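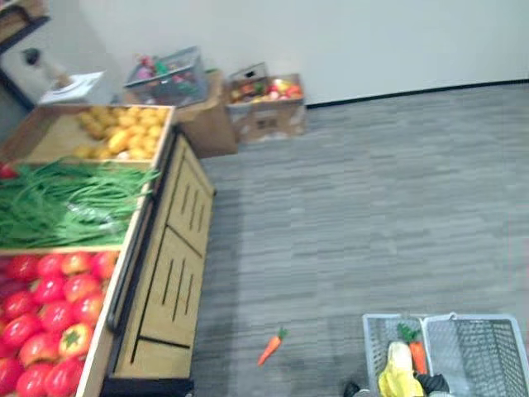
Grullau Clear Oil for Shop Woodwork
Made by Draltasico. Sold by Zornwood, shop supplies.
Order code 657
Sizes: 150 ml trial tin, 1 litre tin
Cover: 10 square metres a litre, one coat (maker's figure)
Finish: matt, no colour added

We held off stocking this for a long while. Shop owners get sold a new miracle oil every year, and most of them are the old oil with a greener label. Grullau is a decent clear oil for bare softwood and pale hardwoods. We'd stop there. The maker goes a good deal further.

What the tin says, and what we think

"Seals for life." It doesn't. Expect to oil a busy shelf again within the year, and sooner if it gets wiped down every night with something strong.

"Tested to 4,000 wipes." We asked what with, how hard, and on what sort of wood. The answer was a leaflet repeating the claim. Treat it as a number on a leaflet.

"Will not darken." All oil darkens pale wood a bit. This one does it less than most we sell. Try it on the underside of something first, and leave it until the next day before you make up your mind.

"Suitable for food areas." Draltasico supplies a data sheet and we'll send it with your order if you ask. Read it against your own rules, and don't put bare loaves or cut fruit on any oiled surface on our say-so.

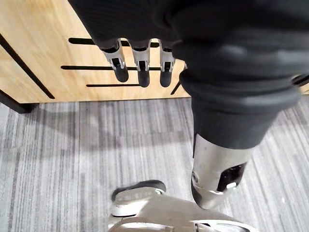

Coverage is the claim we get most complaints about. Rough or thirsty timber drinks the first coat, and customers who bought one tin on the strength of the label have come back for another. Photographs won't help you much either: the wood showing between those three metal fingers could take a coat well or badly and you'd have no way of knowing from a view like that. Buy the trial tin and do a patch on your own boards. Keep a note of how much you used.

Putting it on

Sand lightly with the grain and get rid of the dust. Wipe on a thin coat with a cotton rag, leave it about 20 minutes, then wipe off everything that hasn't soaked in. People skip the wiping off and end up with sticky shelves. Lay used rags out flat outdoors to dry, never in a heap, as oily rags can catch fire on their own.

Not for floors, worktops or anything already varnished.

Price and stock

The new label came in during June with a higher price and, as far as we can tell, the same oil. Old-label tins are at the old price until 14th July or until they've gone. Opened tins can't be returned.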